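News > Workshop Floor > Robotics

Spilled soda leads Norkutik to a stubborn grip fault

4 min read

20/03/2024

A two-armed robot at the Norkutik lab in Tonport is back at its pouring exercises this week after a grip fault that had the team scratching their heads for most of February — and the story of how they tracked it down is a great one for anybody who likes a good bug hunt.

The trouble started with a soda can. The job sounds simple enough: pick up an open can, carry it to a cup, tip it, put it back down. The arms had done it plenty of times with empty cans. Then, on a run with a full one, the right gripper closed, lifted, and kept on closing. The can buckled at the waist and sent soda across the table, down the front edge and into a cable tray. The arm went on to pour nothing at all into the cup, very neatly, and parked itself.

Nobody was hurt, and the arms were powered down within 15 seconds. But the controller log showed a perfectly normal grip from start to finish, and that bothered Taner Saraç a lot more than the mess did.

"If it had thrown an error, I would have gone home happy," says Saraç, who runs the manipulation bench at Norkutik. "It told us everything was fine. That's the kind of fault you can't leave alone."

So the team left everything else on the schedule and ran the same job over and over, 31 times in the first round, with a fresh can each time. The can got crushed on four of those runs, always by the right arm, and every time the log came back clean.

The first suspect was the soft fingers. They are made to bend around whatever they hold, and a tired finger can fold further than it should. Saraç swapped the left and right pairs and the crushing stayed with the right arm, so the fingers were cleared. The second suspect was a software update from Zirnov, the company that supplies the controller. Rolling it back changed nothing.

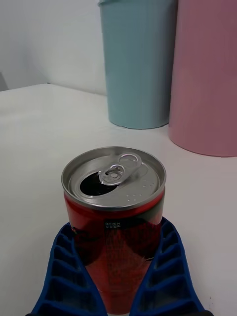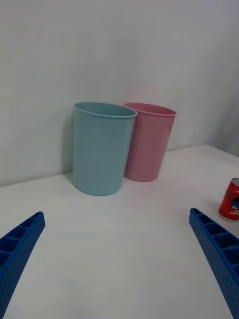
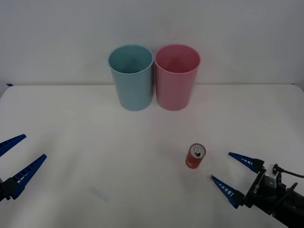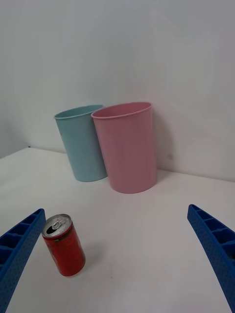 The can and cups job on the Tonport bench, with the blue gripper fingers in use.

The answer came from a connector. The force reading from the right gripper travels through a small plug at the wrist, and one pin had worked itself a hair out of place. With the wrist turned a certain way, contact dropped out for a moment. The controller, finding no new reading, simply held on to the last good one. If that happened while the fingers were closing, the software believed it was still squeezing gently and told the motor to keep going.

Why only sometimes? It came down to where the can was standing. Set it in one patch of the table and the wrist had to roll past the bad angle to reach it. Move it a little way over and the wrist never got there. Once Saraç plotted the crushed cans by starting position, they landed in one tight cluster, and he says he let out a shout that brought people in from the next room.

The repair took 20 minutes. The bigger change is in the software, where a force reading that stops updating now counts as a fault and opens the fingers at low speed if the object is resting on something, or freezes them if it is in the air. Norkutik has also put a hard limit on how far the fingers may close on a thin-walled object, whatever the sensor says. It's a lovely belt-and-suspenders fix, and you can tell the team is proud of it.

Bozkurt, the equipment insurer that covers the lab, has asked for a written report, and Saraç is happy to share the same report with other labs using similar wrist plugs. He suggests a quick check that anyone can do — hold the gripper at a light, steady squeeze, roll the wrist slowly through its full range, and watch for a force value that goes perfectly flat. A live sensor always wobbles a bit in the last digit.

Since the fix, the bench has done 21 runs from the old trouble spot without a crushed can. The team wants many more before they call it closed, and the next round will use cans filled to different levels, which shifts the weight as they tip. The cable tray has been cleaned twice and, according to Saraç, still smells of soda.

Related items

Tonport lab opens its doors for spring visits
Zirnov controllers: what changed in the February update
Soft fingers or hard fingers? Readers write in
Emergency stops and where to put them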